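Zellside Prayer Hall: pre-Eid safety walk-round
Checked by: Asnakech Teshome
Date: July 5, 2022
Last full check: February

Marks: OK / Not OK / Not convinced

1. Main entrance and shoe area

Doors open outwards and stay open on the hooks. OK
Shoe racks fixed to wall. Not OK. Two are screwed in, the third leans. I was told in February that it was "being done".
Route clear of loose shoes. Not convinced. Clear this morning with four people in the building. Come back at Friday prayers and look again.

2. Main hall

Capacity notice on display. OK. It says 149.
Numbers kept to capacity. Not convinced. The plan for Eid is two sittings, and everyone I spoke to is sure that people will split themselves evenly between them. I would like to see someone on the door with a clicker. Last year's early prayer was full to the stairs and the late one had room to spare.
Carpet flat, no lifted edges. Not OK. Lifted along the seam in front of the radiator. The tape on it is parcel tape.
Fire exit behind the minbar opens fully. OK, after the stack of folding chairs was moved. The chairs need a place of their own or they will be back.
Bookcase secured. OK
Loudspeaker cables covered. Not OK. One crosses the women's entrance at ankle height.

3. Washing area

Non-slip mats down. Not convinced. The new Sakier mats are sold as non-slip. They slid when I pushed one with my foot on a dry floor. Please try them wet before we pay the rest of the bill.
Water temperature at taps. OK on the men's side. Women's side, tap nearest the door, runs far too hot. Turn down at the mixer.
Drains running. OK
Floor squeegee and wet floor sign present. Squeegee yes, sign no.
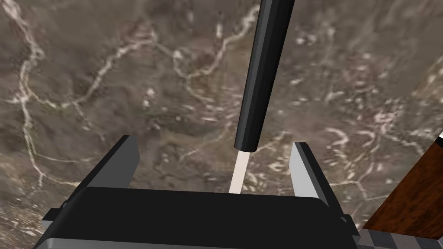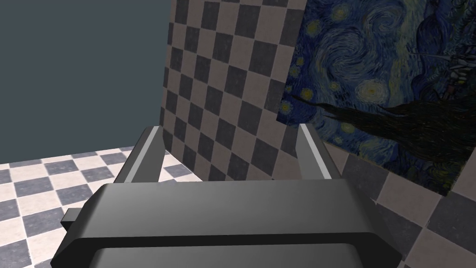
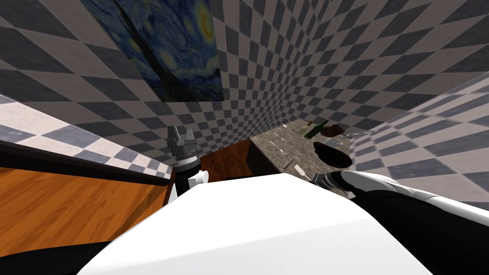 Renders, in order: veined marble surface; dark grey gripper with checkered floor; robot arms and stone-topped table.

4. Fire

Extinguishers in date. OK for 11. The one in the kitchen has no tag at all, so I have counted it as out of date.
Alarm test. Not convinced. Genari say the panel was serviced and sent a one-line email to prove it. There is no entry in the log book. An email is fine once there is a signed sheet to go with it.
Emergency lights. OK except over the back stairs.

5. Kitchen and Eid meal

Heaters and urns tested. Not OK. The 3,000 watt urn has a scorched plug. Taken out of use, label attached. Please leave the label on.
Gas shut-off marked. OK
Meat delivery. Charvát have promised a chilled van. Their promise is not a temperature reading. Take one at the door and write it down.

6. Car park and street

Marshals named. Not OK. I have a list of first names and a question mark.
Gate wide enough for an ambulance. OK if the left bay is coned off.
Neighbours told of the times. I am told a leaflet went out. None of the three houses opposite had seen it.

To be put right before the first sitting: plug, hot tap, speaker cable, shoe rack, door clicker, stair light. I will check the items again myself the evening before.

Signed: A. Teshome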